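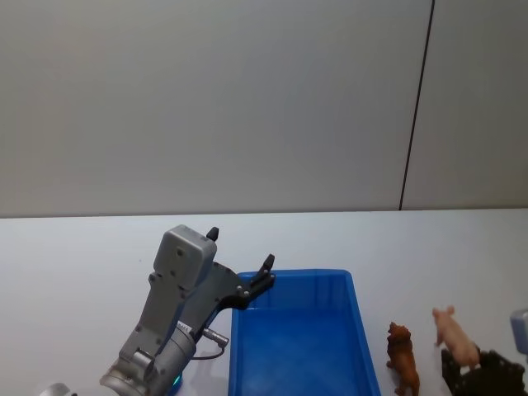 Pinza abierta junto al borde de la bandeja azul, con el león y el cerdo a la derecha.

¿Merece la pena el kit Flernell de dos dedos para clasificar figuras pequeñas?

Lamduan Panyasiri

Estoy evaluando el kit Flernell (pinza paralela, controlador y licencia de software) para una celda de demostración. La tarea es coger animales de plástico de la mesa y dejarlos en una bandeja poco profunda. La duda es la apertura: la ficha del distribuidor, Mevberg, da 58 mm entre yemas, pero no aclara si se mide con las yemas de serie o sin ellas. Tampoco sé si el cable lateral limita el giro de la muñeca cuando la pinza entra baja sobre el borde. ¿Alguien lo tiene montado?

Alaric Achterberg

Los 58 mm son con las yemas de serie. Con las largas se pierden dos milímetros por el espesor del suplemento. Para figuras de ese tamaño sobra recorrido; el problema es la fuerza. El valor por defecto es alto para plástico hueco y conviene bajarlo al 30 % en el menú de agarre antes de la primera prueba.

Respecto al cable: deja un bucle con holgura y limita el último eje por software. El manual no lo menciona. En mi montaje, el conector rozaba la bandeja en la aproximación lateral, y lo resolví entrando en vertical y elevando unos milímetros el punto de paso. El agarre del león, mejor por el lomo que por la melena, que da un contacto irregular.

Por el precio, el software es lo más flojo. La calibración entre cámara y pinza hay que repetirla tras cada cambio de yemas y no guarda perfiles.

Arlo Villanueva

Yo tengo el de Baptiste, no el Flernell, pero va bien. Pide una unidad de préstamo a Mevberg, a mí me dejaron una en diciembre.

Fitzgerald Iwasaki

Añado a lo de Alaric: comprueba la versión del firmware. En la 2 los perfiles de yemas sí se guardan, aunque hay que exportarlos a mano desde el controlador.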